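When I sat down with Misaki Ogura in the back room of Idahosa, the small skin studio she opened one June after years of working for other people, she had already put the kettle on and was apologizing for the biscuits. I'd come to ask about chemical peels, and she was more than happy to talk about them.

"People hear the word 'chemical' and picture their whole face coming off," she told me, laughing. "Most of what I do is a light lactic acid peel. You tingle for a few minutes, you look a bit pink, and you go home and eat dinner." She books 20 minutes of plain conversation before any first peel, and she won't be hurried through it — what creams are you using, do you get cold sores, are you going anywhere sunny?

That last question matters to her more than the rest. "I've sent people away the week before a beach trip," she said. "They were cross with me! But fresh skin and strong sun are a terrible match, and I'd much sooner lose the booking."

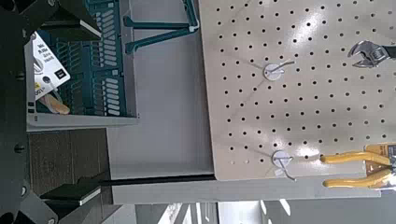 We got onto money, as one does. A course of peels at Idahosa comes to $700, and Misaki is quite open that plenty of her clients would do nearly as well with one or two and a good sunscreen. Her colleague Tamunoemi Adebisi, who had wandered in for a biscuit, agreed with her.

"I have darker skin, so I was nervous about marks," Tamunoemi said. "Misaki did a patch behind my ear and made me wait two weeks. I complained the whole time, and I'd tell anybody to do the same."

By then the tea had gone cold, and Misaki's four o'clock was at the door.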